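Failure Report: Lost Finger Pad and Bad Width Readings on the Handheld Gripper
Final report, Section 2 project, Prollside lab course

1. Background

Our project was to record people handling clothes at home and use the recordings to train a folding policy for the lab's two-arm setup. We used a handheld gripper with yellow fingers. The plan was to collect 402 usable demonstrations by the end of April. We ended up with 176 that we trust. This report covers why.

The project proposal and the training results are in a separate document. The only thing covered here is the fault, how we found it, and what we changed.

2. What happened

The first part of collection went fine. We picked up shirts and towels from a bed, moved them, and put them down again. The width signal, meaning how far apart the fingers are, looked normal in every file we checked. We checked the first files of each batch and no others, and that was a mistake.

When we started on heavier items, one of us noticed that the fabric was slipping out of the fingers on the second or third lift. We blamed the fabric. Denim is thick at the waistband and the seams, and the fingers can't close all the way on it, so some slipping seemed reasonable. We squeezed harder and kept going.

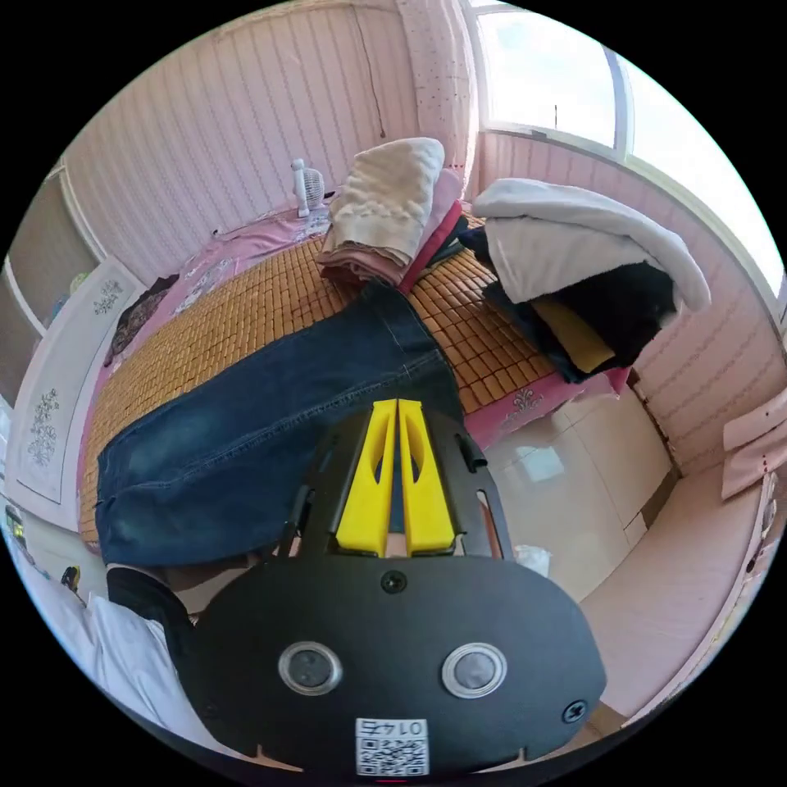 Two problems were going on at once. The rubber pad on the inside of one finger had started to peel at the tip, and at some point it came off. We found it later in the bottom of the carrying bag. With the pad gone, that finger was smooth plastic and would slide on anything under load.

The second problem was worse for the data. Squeezing harder bent the linkage behind the trigger by a small amount. After that the fingers did not come back to the same zero. The software still used the calibration from the start of the day, so a closed gripper was logged as slightly open. In the worst file the reading never got below 2 mm even with nothing between the fingers.

3. How we found it

We did not find it while collecting. We found it when we replayed a batch on the Wandex arm in the lab. The arm moved to the right place over a pair of pants, closed to the logged width, and lifted with nothing in it. It did this on every attempt. On thin fabric a 2 mm error is the difference between a grasp and a miss.

On one replay the arm also went lower than it should have and pushed the finger tips into the table. The force limit did not trip right away. We hit the emergency stop by hand. No person was near the arm and the only damage was a cracked finger, but we wrote it up as a safety incident as the course rules require. The low path came from a tracking jump in that one recording and had nothing to do with the width problem. We had been so busy looking at the width that we had not watched the height.

4. Sorting the data

We went through every file and plotted the smallest width in each. The good files all bottom out at zero. The bad ones bottom out higher and get worse over a session, so it was easy to see where the linkage started to bend.

We tried to save the bad files by subtracting an offset. It worked on 52 of them, where the error stayed the same from start to finish. Those are included in the 176. In the rest the error drifted during the recording and we could not correct it in a way we were comfortable with, so we threw them out.

5. Fixes

The pads are now held on with Aveo contact adhesive instead of the double-sided tape that came with the kit. We roughen the plastic with sandpaper first and leave it overnight. None have come off since.

We printed a new linkage with thicker walls and added a hard stop so the trigger can't be pulled past the point where the fingers touch. The first version of the stop was too long and kept the fingers from closing, so we filed it down.

The person collecting now closes the gripper on nothing for a moment at the start and end of every recording. A script reads both moments and rejects the file if they don't match. It takes a few seconds and would have caught the fault on the day it started.

For replay, we set a minimum height in the Wandex controller and lowered the force limit. One person keeps a hand on the stop and does nothing else during the run.

6. What we would do differently

We should have replayed a few recordings on the arm after the first session instead of waiting for a full batch. We had the arm booked but used the time for something else. We should also have stopped when the slipping started. It was written in our notes as "jeans slippery, grip harder" and no one followed up.

We did not get to test whether the new linkage holds up over a full set of heavy clothing. The spare parts and the check script are in the cabinet in the Thibodeaux room for the next group.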